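Jalcombe Residents Told to Empty One Drawer, and One Drawer Only

By the Neighborhood Desk
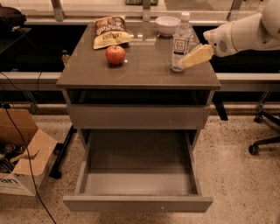

The Jalcombe Building's annual July clear-out has been cut back this year to a single drawer per apartment, after what the management firm, Brandard, calls "a disappointing run of whole-kitchen ambitions." Under last year's plan, residents were asked to go through every cabinet they owned in one weekend. Most got as far as taking everything out. The hallway on the second floor was reported to be passable again by fall. The new goal is more in line with what people can manage before lunch: a bottom drawer pulled all the way out with not one thing left in it, and the chips, the apple, the white bowl and the bottle of tea sitting up on top of the cabinet while their owner decides where they ought to live.

That decision is the hard part, according to the one-page guide slipped under doors last week. It allows residents 30 minutes to empty the drawer and wipe it down, and 26 pages of a longer booklet, available on request, to help them fill it again. Requests for the booklet stand at 2.

The guide takes a firm line on snacks. Chips may go in a drawer if the bag is closed with a clip. Fruit may not, under any conditions, and the guide mentions a pear from last year without going into details. Drinks are to be stored standing up. Bowls are left to the conscience of the individual.

Tops of cabinets are a sore point. Brandard would like them clear by evening, and says a flat surface at waist height will collect mail, keys and half-finished snacks for as long as it is left alone. Several residents have written back to say that this is what they bought the cabinet for.

Anything nobody wants can be taken to the Leckie Street donation room, which is open until 4 p.m. and has asked, politely and in capital letters, not to be given any more lids. It took in 526 items after the last clear-out and is still looking for homes for a good share of them, mostly single mugs and a fondue set that has now been donated by three different households.

Cekmont, the sister building across the courtyard, is sitting this one out. Its residents voted to watch how the drawers go first. Brandard plans to move up to two drawers next summer, pending results.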